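Three-slot utensil holders: worth the bench space or not?
Steltport Home and Kitchen Forum > Benchtop Storage 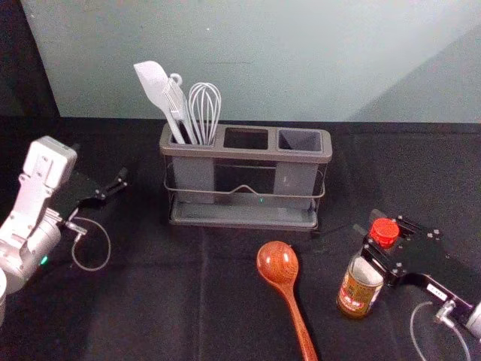
Original post

gumleaf_pantry
Found one of those wire-frame utensil holders with the grey plastic inserts on clearance at the Cisternas outlet, and I'm trying to work out if it earns its spot. Three square compartments along the top, drip tray across the bottom. The listing said it would "organise your whole cooking zone". Mine organises a spatula, a whisk and one other white thing, all of them jammed in the left slot while the other two sit empty.

So either I own too few utensils or the product is solving a problem I haven't got. I had an old jam crock before this and it held everything fine. Anyone used one of these for more than a month and still rate it?

Replies

wattlebark
Depends what you paid. I wouldn't go near one at full price. The crock does the same job and you can chuck it in the dishwasher whole.

tin_and_twine
Disagree with wattlebark. A crock has no drainage. You put a damp silicone spatula in it and a week later there's a puddle of grey water at the bottom with a crumb floating in it. The tray is the whole point. Spread your stuff out across the slots and stop blaming the holder.

gumleaf_pantry
Spread out three utensils? One each, like a museum?

tin_and_twine
Yes, if you want the whisk to keep its shape. Balloon whisks get bent when you shove them in beside flat handles. I wrecked a decent one that way.

Saltbush9
I've bent a whisk by sitting on it, never by storing it. Sceptical on that one.

More to the point, does your tray come out easily? On my Skanda you have to lift the inserts first, then tilt the frame, then the tray slides out if it feels like it. The box said "easy clean". I've got 145 words of instructions for a thing that holds spoons.

gumleaf_pantry
Haven't tried yet. It's a shallow one, so I can see it slopping everywhere on the way to the sink.

wattlebark
There you go. A shallow tray you never empty is a crock with extra steps.

lemonmyrtle
Bit harsh. We've had the same style for two winters. Left is for flat things, middle is for wooden spoons, right is for tongs and the peeler. It works because there are four of us cooking and everyone can find the tongs. If I lived alone I wouldn't bother.

One tip: put the tall stuff at the end furthest from the stove. A spatula with a big paddle head leans out at an angle no matter what you do, and mine used to get knocked by the frypan handle.

Saltbush9
The leaning is what annoys me. Square slots look tidy in the catalogue, then you put a real utensil in and it flops over to the corner. Cerkorier had a version with a grid in the bottom that was meant to stop it. Read the reviews before you get excited, half of them say the handles don't fit through.

tin_and_twine
Folded tea towel in the bottom of the insert. Fixed.

wattlebark
And now your drainage is a wet tea towel.

tin_and_twine
Fair enough, walked into that. Silicone mat offcut then, with holes punched in it.

gumleaf_pantry
So the advice so far is to buy a second product to make the first one stand things up. Righto.

I'll give it until September. The wooden spoons can come out of the drawer and go in the middle, and I'll try the whisk by itself on the right. If the tray's filthy or I'm still fishing around for the spatula, the crock's coming back out of the garage.

lemonmyrtle
Check the wire at the bottom while you're at it. Ours got a rust spot where one of the inserts rubs. Doesn't show from the front but it left a mark on the bench.

Saltbush9
What was the clearance price, out of curiosity?

gumleaf_pantry
9 dollars.

wattlebark
Keep it then. I thought we were arguing about real money.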